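Bench notes > Finishing room > Oil and wax

Filed under: Surface finishes, Test boards, Long reads

Notebook, May. Oil trials on the offcuts, continued

Started after the first pot of tea, door propped open for the air. I'd meant to write up the last lot of boards before starting on these, and I haven't, so there'll be a bit of catching up as I go along. Bear with me, and with the handwriting if you're looking at the paper copy!

The question is still the same one Mitiku Abera put to me over the winter: does a thinned first coat of the Prukau oil buy us anything, or are we only adding a day to every job? He's been thinning his for years and I never have, and we've both got tables out in the world that look perfectly decent, so neither of us has much ground to be smug.

All the boards this time are from the same plank, the one that came with the Drudunstead order and was too cupped for the sideboard. I planed it, let it sit, planed it again (it moved, of course, they always do when you're in a hurry) and cut it up. Sanded everything to 100 and stopped there. I know Mitiku goes finer. My feeling is that a coarser surface tells you sooner whether the oil is getting in, and we can argue about silkiness later on. Each board is pencilled on the back, T for thinned and S for straight, and please don't wipe the backs, as I did that to myself last time and lost the whole set.

First coat went on with a rag, flooded, left 45 minutes and wiped hard. The straight oil went tacky at the edges well before the time was up and I had to lean on it. The thinned stuff wiped off like water. It also vanished into the end grain at a great rate, so I gave the ends a second helping and then a third, and they were still drinking when I stopped for lunch. I'd forgotten how greedy this plank is. The smell is lovely, mind you, a bit like the inside of an old cricket bag.

After lunch I raised the grain on the spare S board with a damp cloth to see how much of a nuisance it would be. Quite a nuisance. There's a fuzzy stripe down one side where the grain turns, and the scraper only made it cross. A very light rub with a grey pad was better. I'd like to try the same thing on a T board, but they should have their second coat first or it isn't a fair fight.

Then the patchiness, which is what I really wanted to get down while it's fresh. Two of the straight boards have come up blotchy, light and dark in big wandering shapes with no respect at all for the grain direction. I had assumed I'd missed bits with the rag. Mitiku looked in about four o'clock and thinks it's the planer, that a dull knife has burnished some areas and left others open, and having held one up to the window I'm inclined to agree with him. I've set the knives aside for the Clilludov people to grind. If he's right, then some of what I wrote in the last entry about the oil "sitting up" was unfair to the oil.

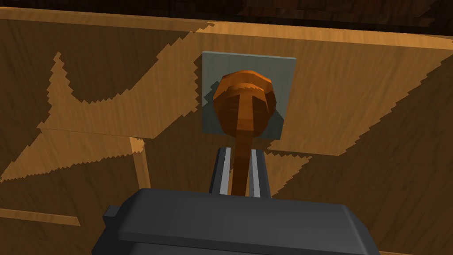
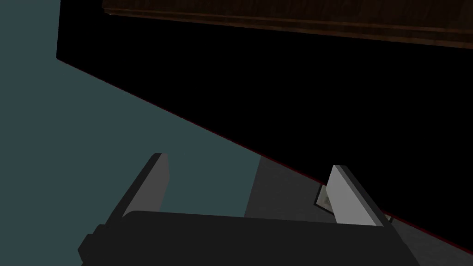
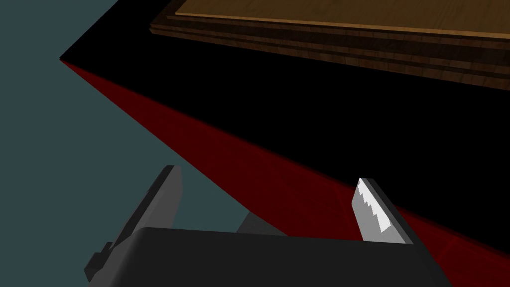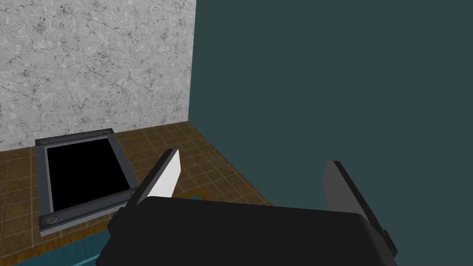

So the plan is to do the blotchy pair again from bare wood. Scrape right back, sand by hand with the cork block, and oil one each way. I'll leave the others alone overnight with stickers under them and the heater off, and resist poking them with a thumb, which I never manage.

Must also weigh the tin. It was 549 grams with the lid on before I started and I'd like to know what a full set costs us in oil, particularly if the Muñoz worktops go ahead, which is an awful lot of surface. Rags are laid flat outside on the slabs. Don't bin them tonight, please, and don't fold them either.

One more thing while I remember: the wax we had left over from the stools has gone grainy in the tin. Warm it gently in a pan of water and see if it comes back, and if it doesn't I'll use it up on the drawer runners

Recent entries
Scraper burrs, and why mine keep folding over
Stickers, stacking and the damp corner
The sideboard top, second glue-up
Old wax, new wax
Rag storage, please read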